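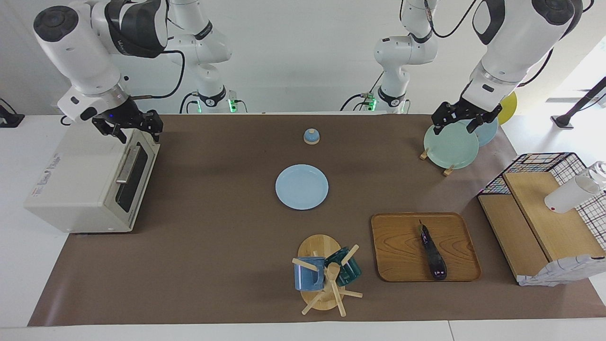
Über uns

Valance ist ein Übersetzungsbüro für Texte, die kaum jemand freiwillig liest. Wir übersetzen Bedienungsanleitungen, Sicherheitshinweise, Garantiebedingungen, Pflegeetiketten und die Rezepthefte, die Küchengeräten beiliegen und in den meisten Haushalten direkt in die Schublade mit den Ersatzbatterien wandern. Vom Englischen, Ungarischen und Malaiischen ins Deutsche, auf Wunsch auch zurück. Romane machen wir keine. Man hat uns einmal gefragt, und der Roman war nach unserer Einschätzung zu lang für seinen Informationsgehalt.

Wie es dazu kam

Gegründet wurde das Büro von Haziq Raju, der vorher bei einem Hersteller von Dunstabzugshauben die deutschen Texte betreut hat. Betreut heißt: Er bekam sie fertig aus einer anderen Abteilung, durfte sie lesen und sollte sie dann freigeben. In einem dieser Texte wurde der Kunde aufgefordert, vor der Reinigung den Stecker »zu entmutigen«. Haziq gab ihn nicht frei. Es folgten zwei Besprechungen, in denen geklärt wurde, dass der Stecker bereits gedruckt war.

Im August darauf meldete er ein Gewerbe an und mietete ein Zimmer über der ehemaligen Samenhandlung Sárközi. Der Name steht bis heute an der Fassade, weil das Entfernen der Buchstaben teurer wäre als eine Monatsmiete. Wer uns besucht, sucht also bitte nach Sárközi und klingelt bei Valance. Die Post hat das verstanden, die Paketdienste arbeiten daran. Gelegentlich kommt noch jemand herein und möchte Radieschen. Wir haben inzwischen eine kleine Auswahl da.

Was wir machen

Der größte Teil unserer Arbeit besteht aus Nachfragen. Ein Ausgangstext sagt zum Beispiel: »Das Gerät nicht in der Nähe von Kante.« Welche Kante ist gemeint? Was passiert dort? Hat sie einen Abstand? Ein Wörterbuch hilft an dieser Stelle nicht weiter, also schreiben wir dem Hersteller. Manchmal antwortet jemand, der das Gerät gebaut hat. Häufiger antwortet jemand, der die Frage ebenfalls interessant findet.

Damit wir nicht jedes Mal von vorn anfangen, pflegen wir eine eigene Terminologiesammlung. Sie heißt Valura und begann als Tabelle. Inzwischen ist sie eine sehr große Tabelle. Darin steht, welcher Kunde »Backblech« sagt und welcher »Backpfanne«, wer seine Leser siezt und wer sie seit der letzten Neuausrichtung duzt, und bei wem das Wort »Knopf« verboten ist, seit ein Designer es mit »Bedienelement« überschrieben hat. Valura enthält auch eine Spalte mit der Überschrift »Warum?«. Sie ist überwiegend leer.

Neben den Übersetzungen bieten wir an:

Lektorat vorhandener deutscher Anleitungen, auch solcher, die schon einmal übersetzt wurden und sich davon nicht erholt haben.

Kürzungen. Ein Sicherheitskapitel, das 14 Seiten lang ist, schützt vor allem den, der es geschrieben hat. Was rechtlich stehen bleiben muss, bleibt stehen. Der Rest darf gehen.

Umrechnungen in Rezeptheften. Eine »cup« ist ein Hohlmaß und keine Tasse aus dem Schrank, und schon gar nicht die große mit dem Leuchtturm.

Beratung zur Schriftgröße. Sie ist kurz: größer.

Was wir nicht machen

Wir übersetzen keine Werbung. Das liegt weniger an unseren Grundsätzen als an unserem Talent. Unser einziger Versuch in diese Richtung, ein Slogan für die Wasserkocher der Firma Resbridge, lautete »Kocht Wasser«. Resbridge hat höflich abgelehnt und lässt seither nur noch die Anleitungen bei uns machen. Wir halten den Slogan weiterhin für zutreffend und würden ihn bei Interesse auch anderweitig vergeben.

Ebenfalls nicht im Angebot sind Expressaufträge über Nacht. Nachts schlafen wir, und wer jemals um drei Uhr früh ein Kapitel über Überdruckventile geprüft hat, wird uns darin unterstützen.

Wie wir arbeiten

Jeder Text wird bei uns von einer Person übersetzt und von einer zweiten gelesen, die den Ausgangstext nicht kennt. Die zweite Person hat den schöneren Beruf. Sie darf an den Rand schreiben »verstehe ich nicht«, und damit ist die Sache für sie erledigt.

Wenn es der Kunde erlaubt, lassen wir uns das Gerät dazu schicken. Dann wird die Anleitung Schritt für Schritt befolgt, und zwar wörtlich. Steht dort »Drehen, bis es klickt«, wird gedreht, bis es klickt. Klickt es nicht, melden wir das. Die Rezepte werden ebenfalls nachgekocht. An Auflauftagen ist die Stimmung im Haus gut, bei den Dampfgarern hat sich noch keine rechte Begeisterung eingestellt.

Abgerechnet wird nach Zeilen des Ausgangstextes. Wer uns also einen aufgeblähten Text schickt und einen schlanken zurückbekommt, zahlt für den aufgeblähten. Wir weisen vorher darauf hin, und erstaunlich viele Auftraggeber kürzen daraufhin selbst. Der Mindestauftrag liegt bei 100 Euro, auch für Pflegeetiketten. »Nicht bügeln« klingt einfach, aber Sie müssten einmal sehen, was da im Umlauf ist.

Mitarbeiten

Wir suchen derzeit niemanden, lesen Bewerbungen aber gern. Schicken Sie bitte keinen Lebenslauf in Tabellenform mit Balken für Ihre Sprachkenntnisse. Schicken Sie uns lieber eine Seite aus einer Anleitung, die Sie geärgert hat, und Ihre Fassung davon. Abschlüsse sind uns recht, Ärger ist uns wichtiger.

Kontakt

Am besten erreichen Sie uns schriftlich. Am Telefon sind wir vormittags, nachmittags nur, wenn gerade nichts im Ofen ist. Für Erstanfragen genügen der Text, die Zielsprache und der Termin, zu dem Sie ihn wirklich brauchen. Den Termin, den Ihnen der Vertrieb genannt hat, kennen wir schon.

Fehler auf dieser Seite melden Sie bitte direkt an Haziq Raju. Er bedankt sich bei jedem Einsender persönlich und ist danach bis zum Mittagessen nicht ansprechbar.

Stand: 26. Juni 2017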